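Home | News | Projects | Events | Newsletter | Contact

Print this page | E-mail to a friend

GRIPPER BAKE-OFF, ROUND TWO

Those of you who survived the July issue will remember that Elin Foulkes promised us a verdict on fingers by now. We have data instead, and the data has opinions.

The contest is between the serrated fingers and the smooth padded pair Lucian Coman has been talking up since spring. Each pair gets 500 grasps on small parts, same arm, same controller, same long-suffering Pravesh Makhubela on the stop button. The serrated set went first. Metal standoffs, small pegs, gears: all the stuff that rolls under the bench the moment you need it.
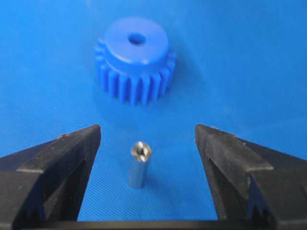

A small standoff and a gear on the blue mat.

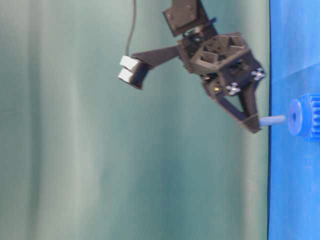
Picking things up went better than we deserved. Putting a peg into a gear bore is another matter, and the early score was 11 clean insertions out of 40 tries. Trygve Sjögren blamed the wrist camera, then the lighting, then the gear. Ryan Hulme swapped the calibration file for the one we were supposed to be using all along – I will not say who loaded the old one, but he edits this newsletter – and the next 40 tries looked a good deal less embarrassing.

What we still can't settle is whether the side camera earns its keep. Elin says the wrist view loses the tip of the peg just when you want it most. Lucian says a decent controller shouldn't need to look. They have now exchanged 47 messages on the subject, and I have read every one so you don't have to.

The padded fingers go on next, once the Drirus mount has been reprinted with the holes in the right place. If you have small parts to lend, leave them in the tray marked Brultthorpe, and please label them. Last time we got a bag of mixed screws and a cough drop.

Print this page | E-mail to a friend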